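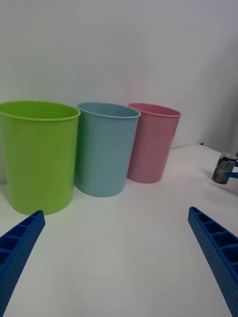
## 4.3 Recording a sorting demonstration by remote control

The Birkatden station is taught by an operator who moves both arms from the Okness hand controllers. Each recording is one pass of the task. The Gulyás recorder stores the arm positions and all camera views together.

1. Stand the green, blue and pink containers in a row toward the back of the table, green on the left.
2. Place one can on the right side of the table, within reach of the right arm.
3. Move both arms to the start pose and open both grippers fully.
4. Check the wrist views. The fingers must be visible at the bottom of each view, with the table clear between them.
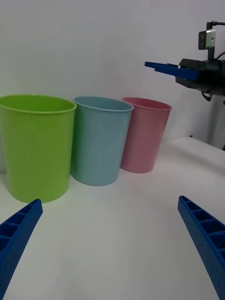
If a wrist view is frozen or dark, reseat the camera cable at the hub and restart the recorder. Code 603 means that a camera has dropped out. Do not record with this code showing.

5. Press and hold the left pedal until the tone sounds, then begin.
6. Move at a steady pace – pauses longer than 900 ms are kept in the recording and will be learned.
7. Release the pedal when both arms are back at the start pose.

**Caution:** Keep hands off the table while the pedal is down. The arms follow the controllers without delay.

**Note:** The Bretham sorting set holds 1,629 recordings, of which 493 use the right arm only. Label single-arm recordings before saving.
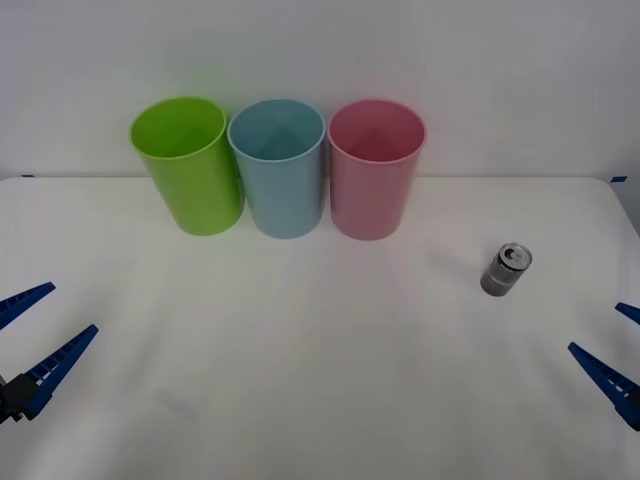 ## 4.4 Reviewing and discarding a recording

1. Open the last recording and play it in the fixed camera view.
2. Discard it if a container was knocked over or if the can left the view.
3. Select **Save** to keep the recording.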